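The Stand That Stayed on the Table

I have a bad habit of falling for the dullest thing in any room. Put me in a shop full of lamps and I'll come home talking about the plug. So when I set out to write about small white stands (the skinny kind, with a rod, a few spokes and a ring on the bottom), my friends were kind about it and changed the subject. I'm going to tell you anyway, and I have a whole magazine feature to do it in!

It started with paper towels. I bought a holder from Gedis, a nice heavy one, and it took up so much of my kitchen counter that I began to resent it every morning. The base was a solid disk the size of a dinner plate. Crumbs gathered at the edge, water got under it, and when I finally picked it up in March there was a ring on the wood that I'm still rubbing at with a lemon. After that I started looking at bases everywhere I went. Coat trees, cake stands, the little spindles in diners where they stick the order slips. It gets into your head.
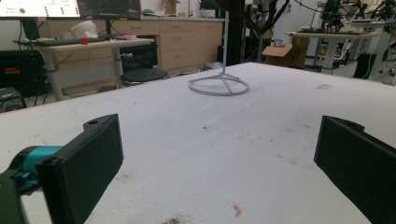 What I like about an open ring is how little there is of it. The weight of the thing gets spread out to the rim, the middle stays open, and you can see the table right through it. Three spokes will do the job if the hub is made well. I've seen stands with five and even eight, and they look like a wagon wheel somebody forgot to put on the wagon. Three is plenty, and it's easier to dust.

The rod is the part people worry about. A tall, thin rod looks like trouble, and sometimes it is. My first attempt at one of these came off a Fesen printer I had bought secondhand, and I was so proud of it that I hung my scarf on it right away. Over it went, scarf and all, into the butter. The ring was too small for the height, and I'd made the spokes thin as spaghetti because I thought it looked elegant. So I made the ring wider and left the rod alone, and the second one has been standing in my hallway ever since with a hat on it.

I should say I'm no engineer. I draw on the backs of envelopes and then I bother people at Skarnel, the shared workshop across town, until one of them shows me which button to press. They have been very patient. One afternoon I stayed there from lunch until dark, mostly trying to get a base to sit flat, and all I had at the end of it was a ring that rocked when you breathed on it. I keep that one too – it lives under a fern.

White on white is another thing I've come around to. I used to think a stand ought to show off a bit, and I made one in a loud orange that looked like it was directing traffic. White goes quiet. On a white table you almost lose it, and what you notice is the pale shadow the ring throws and the line of the rod going up. I do bump into mine now and then for exactly this reason, so maybe keep the white ones off the table where you drink your coffee.

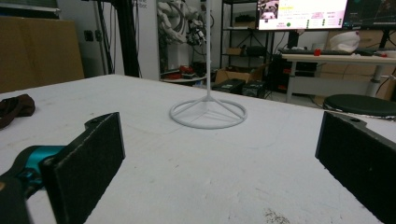

And then there's the table, which deserves a word or two. I'm very fond of a work table that has been worked on. Scuffs, scratches, gray smudges, a dot of something reddish that will never come out... I'd take all that over a showroom top any day. I wrote a piece once about a Higuchi desk that cost $637, and the owner wouldn't let me set my notebook down on it. What is a desk for? A plain white top is wonderful to build things on, as long as you accept that every mark is going to show. Mine has a whole map on it by now. I wipe it down with a damp rag, I leave the rag in a heap at one end where I can grab it, and I get on with my day.

If you want to try a stand like this yourself, start with the ring. Make it wider than you think you need and set it on the flattest surface in the house, then press down on the rim all the way around with one finger. Any wobble will show up long before you've added the rod. Go gently where the spokes meet in the middle, too, and give that spot a bit more thickness than looks pretty. Mine snapped there twice.

As for what to put on it, I've gone through bracelets, ribbon spools, a roll of tape, and one very patient row of bagels at a brunch. The bagels were a hit. I only wish I'd washed the rod first and not halfway through, with everybody waiting and the cream cheese already open.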